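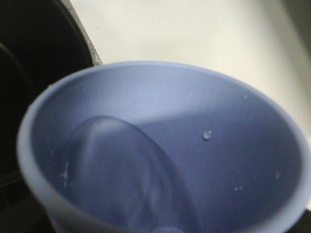
Yi-an Baeさんからは、プラスチックのコップは洗ったあと布巾で拭くより立てかけて乾かしたほうが臭いがつきにくい、と前に別のページで教えてもらいました。そのとおりにしているのですが、まだうまくいかないので質問します。

家で使っている薄い青のプラスチックのコップです。食器用洗剤で洗って水切りかごに伏せておくのですが、朝になっても内側に水滴が残っています。陶器の湯のみやガラスのコップは同じかごに並べて乾いているのに、プラスチックのものだけ乾きません。そのまま棚にしまうと、次に使うときに少しこもったような臭いがします。

困っているのは次の点です。
・伏せておいても内側の水滴が落ちない
・拭くと布巾の臭いが移る気がする
・ときどき麦茶を入れるので、底のほうに色がついてきた

コップは以前Jillcombeの雑貨店でまとめて買ったもので、底の表示では耐熱温度が100度になっています。食洗機はありません。台所は北向きで、窓は流しの上に小さいものが一つあるだけです。漂白剤は使ってもいいのでしょうか。口をつけるものなので、できれば強いものは避けたいと思っています。子どもが毎日使うため、買い替えるとしても割れない素材で探すつもりです。

投稿者：みずたま
2020年8月28日（金曜日）

返信　北の台所

プラスチックは水をはじくので、水が膜にならずに粒で残ります。陶器やガラスは水が薄く広がるので乾くのが早く、それに比べるとプラスチックは熱をためにくいため、お湯ですすいでもすぐ冷めてしまいます。乾きにくいのは普通のことで、洗い方が悪いわけではないと思います。

うちでやっている手順を書きます。

1　洗剤で洗ってすすいだあと、最後に40度くらいではなく、もう少し熱いお湯を一度通す。耐熱の表示が100度なら給湯器のお湯で傷むことはまずありません。やけどには注意してください。
2　コップを逆さに持って二、三回振る。これで大きい粒はほとんど落ちます。
3　かごに伏せるときは、縁の片側を箸か何かの上にのせて、すき間を作る。平らな面にぴったり伏せると中の湿気が出ていきません。
4　夜寝る前に一度見て、まだ粒があれば乾いた布巾かキッチンペーパーで押さえる。

布巾の臭いが移るとのことですが、それはコップより布巾のほうの問題です。食器用の布巾は一日で替えて、洗ったあと完全に乾かしてから使うと臭いません。台拭きと分けていなければ、まずそこを分けてください。

底の色は茶渋です。私は酸素系の漂白剤を使っています。塩素系に比べると臭いが残りにくいです。洗いおけにお湯を入れ、製品の袋に書いてある量を溶かして、コップを沈めておきます。時間も袋の表示に合わせます。終わったらよくすすいでください。口をつけるものに使えるかどうかも袋に書いてありますので、食器に使えると書いてあるものを選べば大丈夫です。

研磨剤の入ったスポンジや、メラミンのスポンジでこするのはやめたほうがいいです。見た目はきれいになりますが、細かい傷がついて、次から色がつくのが早くなります。うちのは一度それでだめにしました。

返信　Cleseck在住

うちは拭いています。紙で。

返信　棚の人

北の台所さんの方法でだいたいよいと思いますが、置き場所について追加します。

北向きの台所で窓が小さいとのことなので、かごを置く場所を変えられるなら変えてみてください。流しの真横は洗い物のたびに水がはねるし、湿気もたまります。私は洗ったものを夕食後に一度だけ、換気扇に近い側の台に移しています。換気扇は弱で回したままです。これだけで朝の残り方がかなり違いました。

かごも見直す価値があります。私が使っているのはKornportという店で3,610円で買った二段のもので、上の段が細い針金になっています。コップ用の突起に差して斜めにできるので、箸をはさむ手間がありません。前に使っていたものは底が平らな受け皿で、そこに水がたまり、コップの縁がずっとぬれたままでした。かごを買わない場合は、受け皿を外して畳んだタオルの上に網を置くのでも足ります。タオルに直接伏せるのはすすめません。縁のまわりが蒸れて、それが臭いになります。

しまい方についても書きます。プラスチックのコップは重ねないほうがいいです。少しでも水気があると、重なったところがいつまでも乾きません。棚が狭くて重ねるしかないときは、24時間出しておいてからにしています。毎日使うものなら、棚に入れずに伏せない向きで盆に並べておいてもいいでしょう。ほこりが気になれば、使う前に水で流せば済みます。

すでに臭いがついている分は、重曹を小さじ一杯入れてぬるま湯を注ぎ、一晩置くと弱くなることがあります。それでも残るときは、内側に細かい傷が増えているのかもしれません。爪の先で軽くなでてざらざらするようなら替えどきです。

漂白剤について一つだけ。酸素系と塩素系、それに酢やクエン酸は、同じ日に続けて使わないでください。塩素系と酸が混ざると危険なガスが出ます。

追記　みずたま

ありがとうございます。布巾は台拭きと同じ引き出しに入れていました。今日から分けます。かごの受け皿もたしかに平らで、水がたまっていました。箸をはさむ方法を今夜試して、色のほうは週末に酸素系の漂白剤でやってみます。コップは三月にDlaminiの棚を入れてからずっと重ねてしまっていたので、それもやめて盆に並べることにします。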